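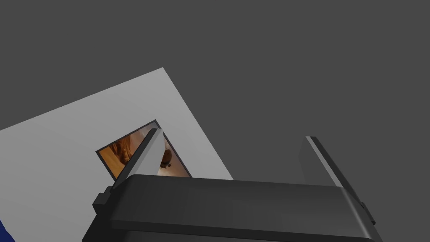

What is a contact print?

It's a photograph made by laying a negative flat against light-sensitive paper and shining a light through it, so the finished picture comes out exactly the same size as the negative.

I keep this page for the Relbridge darkroom group's little encyclopedia, and contact printing is the entry I fought hardest to write (Jalen Quintanilla got enlargers, and he's welcome to them!). I've tried to stick to what a beginner would want to look up, with a few of my own opinions thrown in where I couldn't help it.

How it works

A negative has its lights and darks the wrong way round. Where the sky was bright, the film is dense and dark, and where there was shadow the film is nearly clear. Press it against a sheet of photographic paper, switch a light on for a bit, and the clear parts let plenty through while the dense parts hold it back. Develop the paper and everything flips round again - bright sky, dark shadows, a proper picture.

The two surfaces have to touch all over. Any gap lets the light spread sideways and you get a soft, mushy patch, usually right across somebody's face. The coated side of the film (the emulsion, which is the duller side) goes down against the coated side of the paper. I still check mine under the safelight every single time, and I still get it wrong now and then and end up with the house number back to front.

What you need

A sheet of clean, heavy glass will do. I used one from an old clip frame for years. A proper printing frame is nicer, with a sprung back that squeezes everything together and a hinge so you can lift one half and peep at how it's coming along without losing your place. That only helps with the slow papers you print out in daylight, mind you. With ordinary darkroom paper there's nothing to see until it goes in the developer.

Then you want a light. Many people use the enlarger with no negative in it, because it gives an even patch and there's often a timer attached already. A bare bulb hung over the bench works too. After that it's the usual trays: developer, stop, fixer, and a good long wash.

Paper

Old-fashioned contact paper was far slower than enlarging paper, so you could work under a fairly cheerful light and not panic. Most of what's sold now is made for enlarging and is much quicker, so stop the lens down or use a dimmer bulb. My own favourite is a box of 240 gram fibre paper that I got from a shop in Pennington that was closing down. It curls like mad as it dries, but the blacks are lovely and I'm rationing it.

The contact sheet

This is the version most people have met, even if they've never been near a darkroom. You cut a roll of film into strips, lay them all on one sheet of paper and print the lot together. What you get is a page of tiny pictures in the order they were taken, and it's a brilliant way of choosing which ones deserve printing bigger. People used to go round the good ones with a wax pencil, and I do it in red.

I love them for themselves, though. You see the three dull tries before the good one, the thumb, the picture of the pavement. I've got a sheet from a wet October in Mavholm where you can follow the whole afternoon, right down to the cake.

Bigger negatives

Once a negative is about the size of your hand, a contact print from it is big enough to put on the wall as it is. The detail is astonishing, as there's no lens in the way to lose any. It's how most family photographs were made before enlargers got common, which explains why so many old prints are small and so crisp that you want to get a magnifying glass out.

Getting the time right

Make a test strip. Cover most of the paper with card, give it 3 seconds, slide the card along, give it another 3, and carry on to the end. Develop it fully, put the lights on and pick the strip you like. My usual time with the bulb in the Relbridge darkroom is 11 seconds, but yours will be different, and so will mine if anyone changes that bulb.

Common troubles

White specks are dust on the glass or the film. Odd rainbow-shaped rings come from two shiny surfaces nearly touching, and a bit more pressure often shifts them. A grey veil over everything is stray light, so look at the door first.

See also: Enlargers, Photograms, Test strips, Fixing and washing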